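4.2 Shared meals and willingness to compromise

When we began talking with members of the district councils in Lutton and Gouveia, we expected to hear mostly about party loyalty, and we certainly heard plenty of that. What surprised us (and we say this with real affection for the people who gave us so much of their time) was how often the conversation drifted back to eating together. Of the 567 council members who returned our survey, 460 told us they had shared a meal with someone from a rival religious party during the past year, and many of them wrote long notes in the margins about who had cooked and what was said over the dishes.

Matilde Correia, in her earlier study of the Osow peace talks, argued that small courtesies of this kind soften the tone of a debate without changing the final vote. Our interviews mostly agree with her. Members who ate with rivals spoke of them more kindly, and they were quicker to accept a delay when the other side asked for one, but on school funding and holy days they still voted with their own party nearly every time. We do see one exception in Gouveia, where a joint budget passed after a long September session, and we come back to it in Section 5.

Figure 2. Rice cooker and plates on a taped tabletop.
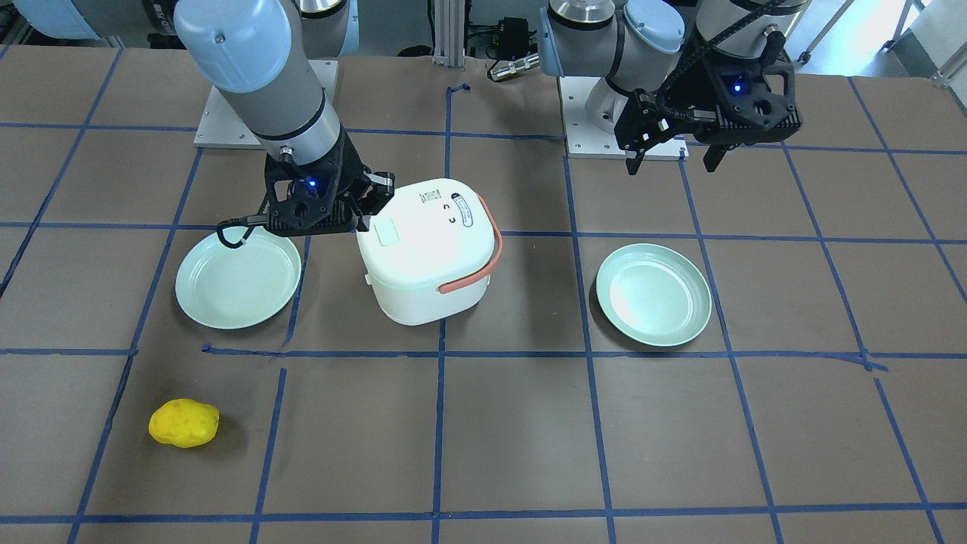

4.3 Limits of the survey

Our sample leans toward older members, and 94 of the surveys came from Sosia alone, where the two largest parties had already signed a truce before our work started. Readers should keep that in mind when comparing the districts.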